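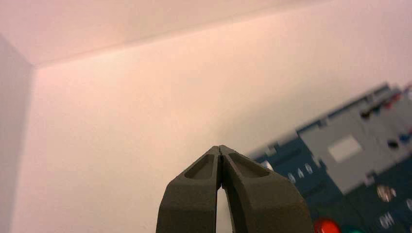

# Moving our contact form off email

**1/** We ran the Tendwood site for years with a contact form that only sent an email. No copy was kept on the site. In December a mail filter change sent every message to spam, and we lost 30 of them.

**2/** Now each entry is saved to the database first, then emailed. If the mail fails, the message is still in the dashboard. Most form plugins have this setting. On ours it was off by default.

**3/** Next was the form itself. It had 11 fields, and half of them were never read. We cut it to 5: name, email, topic, order number, message. Order number is optional.

**4/** Topic is a dropdown. "Billing" goes to one inbox, "Repairs" to another, everything else to Sânziana Chiriac. She used to forward all of it by hand.

**5/** Spam: we tried a picture puzzle and people complained. We switched to a hidden field plus a limit of 3 messages per hour from one address. Some junk still gets through. I delete it once a week.

**6/** Old entries: I exported about 1,260 messages from the mailbox to a CSV and imported them. Check the date column before you import. Ours swapped day and month, so I had to run it twice.

**7/** Still to do: the confirmation email has the old logo, and the Horurberg page still uses the old form. If you sent something through that page and got no reply, please send it again from the main contact page.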